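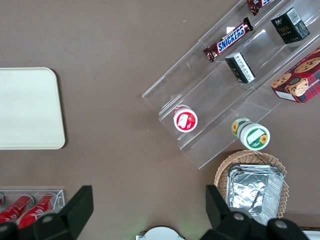 Chocolate bars on a clear display stand.

Paltitz shops asked to move sweets away from the cash desk

25 March 2020

Small food shops in Paltitz will be asked to take chocolate and candy away from the cash desk, the town council decided at its last meeting. The request is not a law, and shops that do not follow it will not pay any fine. The council hopes that most owners will make the change before the end of July.

The idea came from a group of parents in the Clakura district, where two primary schools stand on the same street. They wrote to the council last autumn and complained that their children ask for sweets every time the family waits to pay. The letter was signed by 300 people.

"My daughter does not ask for chocolate when we walk between the shelves," said Lourenço Vilela, who wrote the first version of the letter. "She asks when we stand in the line, and the line is long. We do not want to forbid anything. We want the sweets to have their own place in the shop, like the bread and the milk."

According to the plan, sweets should be placed at least two meters from the point where customers pay. Fruit, nuts without sugar, water and newspapers can stay near the desk. Chewing gum was discussed for a long time, and in the end it was left out of the plan, so each shop can decide by itself.

Shops that take part will receive a green sticker for the door and a payment of up to 80 euros for new shelves or stands. To get the money, the owner must fill in a form at the town hall and keep the receipt. Shops which changed their shelves before the decision can also apply, but only if the receipt is from this year.

Not all owners are happy. The family that runs the Declercq grocery, near the bus station, told the council that the desk is the best place for small things, and that a shop with only one room does not have many other places. They also reminded the council that many of their customers are adults who buy one bar on the way to work. The family has not decided yet if it will take part.

Other shops have less to change. The bakery on Mill Street stopped selling packed sweets at the desk two winters ago, and the owner said that the customers got used to it after a few weeks. She now keeps small bags of dried apple there — they sell slowly in summer and better when it is cold.

The neighboring town of Zernport tried a similar plan, but only for large supermarkets. There, the shops agreed to keep one desk free of sweets, and parents could choose this line. Paltitz has no large supermarket inside the town, and for this reason the council wanted a plan for small shops. Some council members asked if the Zernport way would be easier, but most shops in Paltitz have a single desk.

The plan does not include school kiosks, which follow their own rules, or vending machines. Pharmacies are also outside of the plan, although they sell throat candy and sugar-free sweets at the desk. A council member from Clakura asked to add the machine at the swimming pool, and this question will be discussed separately.

The parents say that they are satisfied with the decision, even if they wanted a stronger one. They have offered to make a list of shops with the green sticker and to put it on the notice boards of both schools. Mr. Vilela said the list will not name the shops that stay out of the plan.

The forms will be available at the information desk of the town hall and on the website of the council. Owners who have questions about the size of shelves, or about what counts as a sweet, can write to the trade office. The office will answer by e-mail or by telephone.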